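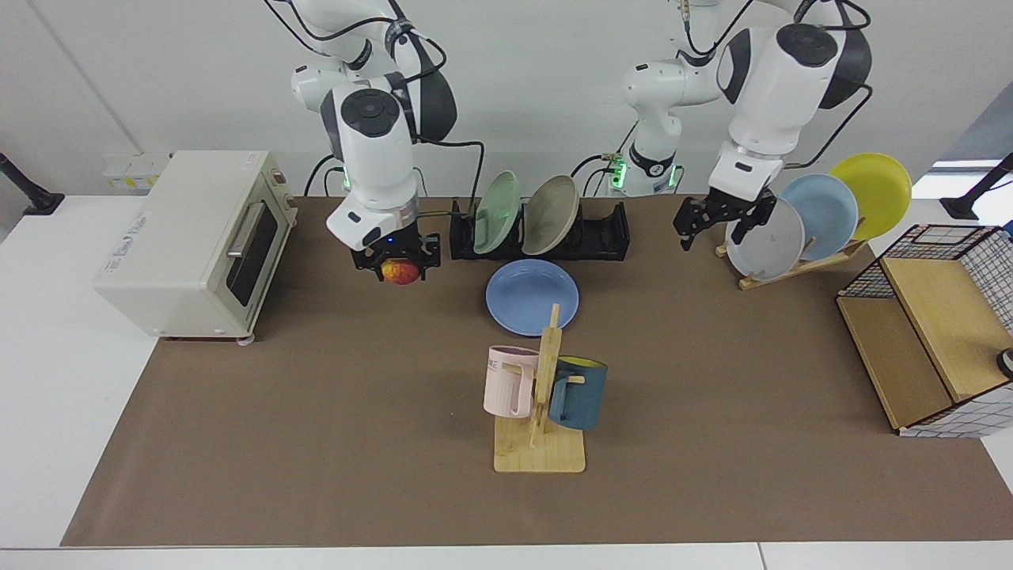 Fig. 1. Two-arm cell with the kitchen layout set out. Right arm holding the apple, left arm open beside the wooden plate rack.

Unit 4: Setting up and looking after the two-arm table cell

Read this before your first session. It covers the daily start-up, the layout, cable care and the finger pad change. Teaching the arms new motions comes in Unit 5. The software side is in the Trenus handout and is not repeated.

4.1 Left and right

Left and right always mean the robot's own left and right. The arms come down over the table from the side facing you, so what you call the left-hand arm may be the robot's right. In Fig. 1 the arm with the apple, on the left of the picture, is the right arm. Log sheets, joint names and spare parts all follow this rule. If you write a fault against the wrong arm, the next group will take the wrong wrist apart.

4.2 Before power

Walk round the table and look at the following.

Paper. The brown paper should lie flat with no lifted corners. Replace it when it is torn or has gone shiny under the grippers. Tape the new sheet at the edges only, never across the middle.
Cables. Each wrist has black cable leaving it. There must be enough slack for the wrist to turn fully both ways, and no loop should hang low enough to catch a peg of the mug tree or the top of a plate.
Fingers. Open and close by hand with the power off. Both fingers should move the same distance. Grit in the slide can be felt before it can be seen.
Stands. Check that the clamps on the black stands are tight. A stand that has moved means the calibration has to be done again.

4.3 Power and homing

Switch on at the wall, then at the cabinet. Wait for the status lights on both arms to go steady. Home the right arm first, then the left. Keep one hand by the stop button while either arm is moving. If an arm stops part way through homing, do not push it. Press stop, write down the joint number and ask Tarmo Ramanauskas or whoever is on duty.

4.4 Setting out the layout

The kitchen layout is fixed for the whole course so that groups can compare results. The toaster oven goes at the far end on the right arm's side, door facing the table. The black dish rack stands at the middle of the back with two plates in it, and the periwinkle plate lies flat in front. The mug tree stands in the centre, nearest to you, one mug on the left peg and one on the right. The wooden rack with three plates goes on the left arm's side, yellow plate at the back. The wire grid box sits at the end beyond it.

Place the racks first and the loose items last. Pencil marks on the paper are fine. Pen is not, as it shows up in the camera check.

4.5 Grip check

Use the apple. Close the right gripper on it at force setting 27, lift it just clear of the paper and hold for 61 seconds. Lower it and repeat with the left. If the apple slips or turns, wipe the pads with a dry cloth and try once more. If it slips again, change the pads. Do not raise the force setting to get a pass. Pads that need more force will crack a plate sooner or later, and Antonina Kushnir has a drawer of halves from last year.

4.6 Changing finger pads

Pads are Pustinel part 851, kept in the Grīnberga cupboard, second shelf.

Move the arm to the service pose. Power off at the cabinet. Undo the small screw on each finger and slide the old pad out towards the tip. Clean the seat, slide in the new pad and do the screw up until it just bites, then a quarter turn more. Always change both pads on a gripper together. Run 4.5 again for that arm and enter the change in the log with your initials.

4.7 Shutting down

Put down anything held in a gripper. Send both arms to park. Power off at the cabinet, then at the wall. Leave the layout in place unless the sheet on the door says another group needs the table clear.

For the practical

Work in pairs. Each pair does 4.2 to 4.5 in full, then one pad change on the arm given to them. Hand in the log sheet to Normunds Laur before leaving. Late sheets go to Agnese Sakalauskas in the Zundness office.

Notes revised May 2024, H. Hallgrímsson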